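Textile Conservation Workshop, Ramalho Building
Notebook 12
September 25, 2023
Entry by Joaquim Vieira

Subject: Weld and madder dye trials on wool, second series

The purpose of the second series is to establish whether the yellow obtained from dried weld in August can be repeated with the new delivery of plant material from Ladon. The August skeins were satisfactory in hue but uneven along their length, and two of them showed a greenish cast at the tie points. The same wool has been used again so that the results may be compared directly.

Scouring was completed in the morning. The skeins were held in warm water with neutral soap, rinsed until the water ran clear, and left to drain without wringing. Etornam Kpodo retied every skein with looser figure-eight ties before scouring. The tight ties used in August are the most likely cause of the pale bands, and the loose ones should be kept as standard practice whatever the result of this series.

Mordanting followed the workshop sheet, with alum at 12 percent of the dry weight of fiber. The bath was brought up slowly and held below a simmer. I had intended to add cream of tartar to half of the skeins, but the jar was found to be caked and of uncertain age, and it has been discarded. A new jar is on the Zaltero order. The comparison with and without tartar therefore moves to the third series.

Weld bath: 300 g dried tops, chopped, soaked overnight in tap water, then heated for an hour and strained through cotton. A small quantity of chalk was added after straining. The liquor turned from a dull straw color to a strong clear yellow within a minute of the addition. Wool entered at hand temperature and was turned by hand for the first part of the bath, then at intervals.

Madder bath: started from ground root, with the temperature kept low throughout. The thermometer on the left-hand burner reads 3 degrees higher than the reference thermometer, and all readings in the log sheet have been corrected for this. Previous entries in this notebook that cite the left-hand burner should be read with caution. Etornam will mark them in pencil.

Leftover weld liquor was decanted into lidded jars, labeled with bath and notebook number, and put into cold storage. It should be used for the exhaust dips or thrown out. The August jars had begun to ferment and were emptied down the sink with plenty of water.

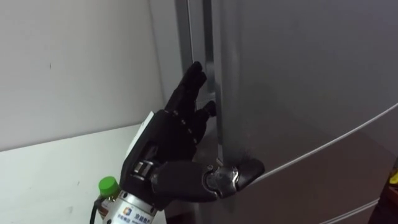
Robotic hand at the refrigerator.

First observations on the skeins, taken damp and to be repeated when dry. Weld skeins 1 to 4 are even from end to end, with no banding visible at the ties. Skein 5 is paler than the others. It was the last to enter the bath and may have been insufficiently wetted; I did not check it before entry and should have done so. The madder skeins are a brick orange and lack the red we had hoped for. Our tap water is soft, and the literature is consistent in recommending hard water for madder. A trial with added chalk is proposed.

Etornam does not agree that the water is the principal cause. In her opinion the root is too coarsely ground, and the sediment left in the bath supports her view — a good deal of color came out of it on a second soaking. Both variables will be tested separately. One skein will be held back undyed as a control.

Light exposure: samples from the August series have now completed 800 hours in the cabinet. The unmordanted weld has faded almost to the color of the wool. The alum-mordanted samples have lost some strength but remain usable for infill work on the Drokau hanging, where the repair will sit under low light. The cards have been returned to the gray drawer, exposed half facing up.

To do:
Weigh skeins when fully dry and enter weights in the log.
Repeat color readings against the white tile.
Regrind half of the madder root and sieve it.
Replace the cotton straining cloth — the present one is stained and sheds lint.
Ask Ladon for the harvest year of the weld.

J.V.

Added later: skein 5 has been wetted out again and returned to the exhaust bath overnight, heat off.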